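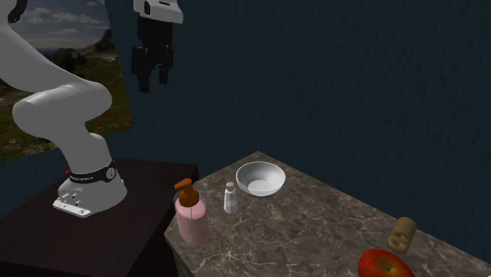
Burgi Schnyder had told me that I should not come only for the real arms, the simulation room was the better half. Her advice I repeat now to everybody who plans to go to the open day at Kettani in Geriscombe, because many visitors walk past that door.

I arrived on 9th July with the early bus. At the desk they gave me a badge with number 82 and a paper map, and we went in groups through the building. My group was led by Arif Sembiring. He speaks quietly, so stay near him.

In the simulation room the team works with a program called Famov. A white arm stands beside a marble kitchen counter, and on the counter are things of daily life, for example a soap dispenser, a bowl, a sponge and an apple. Arif explained that one task is written as a short sentence, and the arm must then find the right object between the others. For every task they run 300 attempts, each with a different arrangement. In the task we watched, 165 attempts had succeeded so far. I asked if this is a good result. He said that for a first week he is content, but the round objects still give trouble.

Ruoxi Tian showed us afterwards how she changes the light and the position of the objects from her keyboard. I wanted to know why they take the effort to hang a landscape on the wall of a kitchen which does not exist. She answered that a real kitchen also has things in it which are not important for the work, and the arm has to learn to ignore them.

The hall with the real machines was too full for me and I stayed there only a short time. Coffee was free, the cake was not. The tour takes 2 hours. The next one is in August, and you must register before at the desk or by telephone.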